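Laundry tips – living with a folding arm
Posted 2025-05-02 by Danuta Ostrowski

Quick ones this week, still catching up on emails. A lot of you asked about the Codska folding kit after my last post. Had it a month now. Paid 400 plus freight, no discount, Vella doesn't sponsor me.

Before you start
Shake everything out first. Buttons done up, sleeves flat, pockets empty. Sounds fussy but it saves you refolding half the basket.
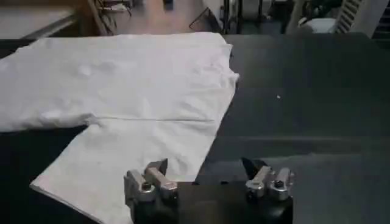
Whites are the easy ones if you give them a dark surface. Easier for me to check too – on charcoal grey you can see every crease in a white piece, even the thin straight line across the middle, crease or seam and the little white speck off to the side. Colour of the table matters more than the manual lets on. Smooth the big wrinkles by hand, leave the small ones.

Fold the bottom flap first, then the sides. Linen needs a slower speed, I use setting 9. Fleece – dont bother.

Keep the surface clear
Wipe down between loads. Lint roller does it. If you've got a cloth cover, pull it tight and peg it underneath, wrinkles in the cover end up confusing things. Sort colours on a seperate table so nothing wanders.
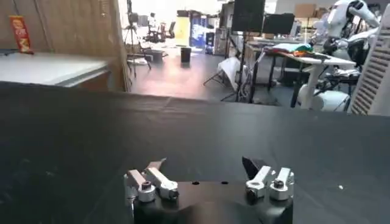
Is it worth it?
For tea towels and T-shirts, yes. Fitted sheets, no, do those yourself. The Gudell one is quieter but I was quoted 1,432 for it and that was without the stand. Replacement finger pads are cheap, Szewczyk will post them.

Next week: getting grease out of aprons.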